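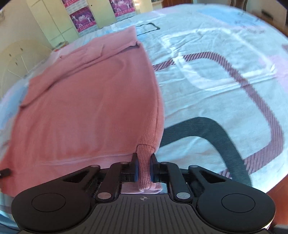
Novedades de catálogo: pinza manual Memeck para demostraciones con prendas

Memeck ha puesto a la venta en octubre su pinza manual de dos dedos, destinada a equipos que necesitan registrar tareas de manipulación en viviendas y no quieren desplazar un brazo robótico para ello. El operario la lleva en la mano y ejecuta la tarea; el registro se utiliza después para entrenar la política de control. Hemos trabajado con una unidad de préstamo durante 19 sesiones, casi todas dedicadas a ropa: jerséis, camisetas y toallas extendidos sobre una cama o una mesa.

Lo que incluye el kit

La pinza se entrega montada, con dos juegos de almohadillas de recambio para los dedos, el soporte de cámara, una plantilla de calibración y una licencia anual de Simon, el programa de revisión y etiquetado. El cuerpo es negro, con dos lóbulos anchos y una placa central estriada en la que va marcada una pequeña cruz de referencia. Los dedos se accionan mediante dos brazos articulados, con dos pivotes cada uno. La estructura tiene huecos triangulares junto a los brazos, de modo que parte de la superficie de trabajo sigue a la vista por debajo de la herramienta.

Comportamiento con punto fino

El puño acanalado de un jersey es una buena prueba para este tipo de dedo. Las almohadillas son bloques enfrentados y el tejido queda comprimido entre ambas, con el extremo del puño recogido en un pliegue. Para doblar una manga hacia el centro de la prenda basta con esa sujeción. Para alinear un borde con otro resulta excesiva: el pliegue que se forma al cerrar resta precisión a la posición final y obliga a soltar y volver a tomar la tela más cerca del canto.

Con prendas de una sola capa el cierre es regular. En cuellos doblados o zonas con varias capas superpuestas conviene entrar con los dedos casi paralelos a la superficie; si se entra en vertical, la pinza tiende a tomar solo la capa superior. La documentación menciona este punto de pasada, en el apartado de mantenimiento, donde cuesta encontrarlo.

Registro y revisión

Reunimos 3.313 demostraciones válidas. Simon descartó 119 de forma automática, en su mayoría por pérdida de seguimiento al pasar la mano libre por delante de la cámara. El criterio de descarte se puede ajustar, aunque el menú no indica el valor de fábrica y hay que anotarlo antes de modificarlo.

Los fondos estampados no causaron problemas apreciables. Grabamos sobre colchas con franjas diagonales y curvas de alto contraste, en dormitorios amueblados, y la trayectoria estimada se mantuvo estable. Sí los causó la luz lateral baja, que aplana el relieve del punto y dificulta etiquetar el instante exacto del contacto.

«Pedimos a los operarios que abran la pinza del todo entre una toma y la siguiente», explica Irén Katona, responsable de soporte en Memeck. «Si se queda a medio recorrido, la apertura cero se desplaza y el error se arrastra hasta la siguiente calibración». Lo comprobamos – el desplazamiento es pequeño, pero se acumula.

Puntos pendientes

El peso se nota en la muñeca en sesiones largas y no hay correa de apoyo. Las almohadillas acumulan pelusa y deben limpiarse con un paño seco. La exportación a formatos abiertos funciona, pero divide cada sesión en archivos independientes que luego hay que unir a mano. Memeck prevé corregirlo en la próxima versión de Simon.

Disponibilidad

La distribución corre a cargo de Netstead, que ofrece compra o alquiler mensual. Los pedidos salen del almacén de Erkthorpe. El alquiler incluye la sustitución de almohadillas; la plantilla de calibración debe devolverse sin doblar.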